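4 min read

Printer drops off the network every night: my running log

Okay, so I'm writing this up as I go, mostly so I don't try the same fix twice (I already have, see below). The patient is a Grabner label printer on our Wi-Fi at Tadbridge. It prints beautifully all day. Come back at 7 a.m. and the queue says "offline," and it stays offline until you pull the plug.

Try 1: Turned off sleep mode. It's buried under Power, then Advanced, then a second Advanced. No change the next morning.

Try 2: Reinstalled the driver on my laptop. Still dead at 7. Then Corina's laptop couldn't see it either, so I'd wasted an hour on the wrong machine.

Try 3: New firmware. The update stuck at the spinning circle and I got error 949, which the manual explains as "contact your dealer." Thanks! Second attempt over a cable went through fine.

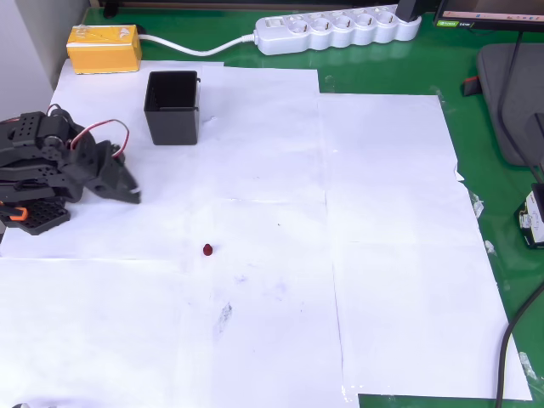
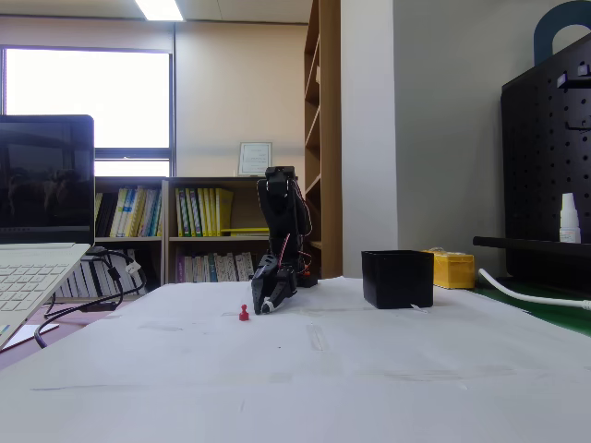
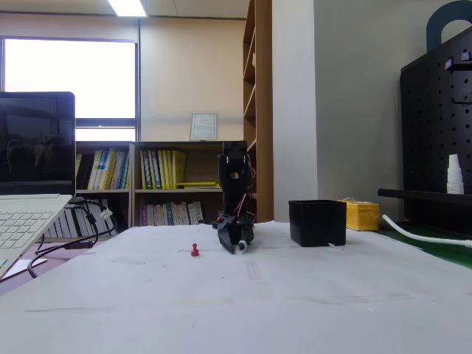
Yoga Hartono

Try 4: Back to the firmware, because I'd forgotten I'd done it. Same version. Moving on.

Try 5: Finally looked at the router log, which I should have done in the first place. At 2:63... no, sorry, 2:36 a.m., the printer asks to renew its address, gets a different one, and every laptop keeps calling the old one. So the printer was online the whole time! It had just moved.

Try 6: Reserved an address for it in the router (ends in .100, easy to remember), deleted the old printer on both laptops and added it again by that address. You do have to delete it. Editing the port on the old entry looked like it worked, then Seluline, our label software, hung on to the old one anyway.

Status: four mornings in a row it was there at 7. There were 263 jobs stuck in the queue from before, so clear yours out first unless you want a very long strip of labels. I'm leaving the ticket open until the end of March in case it wanders off again.

Comments

Balthasar Frei: Same thing on ours, and the reservation fixed it. Mine also needed the 5 GHz band turned off.

Johanna Schnyder: Where did you find the router log? Mine only shows the last hour.

Yoga Hartono: System, then Events, then change the line limit to 2000. It was set really low on mine too.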